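Student Robotics Program: Project Gallery
Irnholm Technical College
Published 2021-11-29

The Student Robotics Program at Irnholm Technical College is offered each year to students enrolled in the second year of the automation diploma. Project work begins in October and is assessed before the end of term. This page presents work from the manipulation unit, in which each team programs a robot arm to locate, grasp and move everyday objects on a tabletop.

The unit is delivered in the Grurkton Building and is supported by the Lim Fund for Technical Education. The College acknowledges the continued support of the Fund, which has enabled the program to extend its laboratory hours and to admit students from the evening stream.

About the unit

Teams are required to complete 7 set tasks. The first 3 are carried out at reduced speed under the supervision of laboratory staff. The remaining tasks may be scheduled by the team once its safety plan has been approved. Results are recorded in Clorkari, the logbook system developed by former students of the program, and each team must enter every attempt, including those that were stopped early.

Disposable cups are among the objects used in the grasping tasks. Students are asked to consider the width of the jaws, the height of the approach and the force applied to a thin paper wall. A cup that has been visibly crushed does not count toward the team's score. Teams may revise their programs between attempts, provided that the changes are noted in the logbook.

Gallery

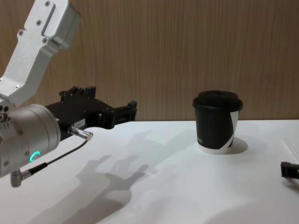 Grasping task: the gripper and a lidded paper coffee cup on the tabletop.

Further information

Students wishing to enrol in the manipulation unit should complete the application form available from the Program Office, Room 205, Grurkton Building. Applicants must have completed the laboratory safety module. Requests to reproduce material from this gallery should be directed to the same office in writing.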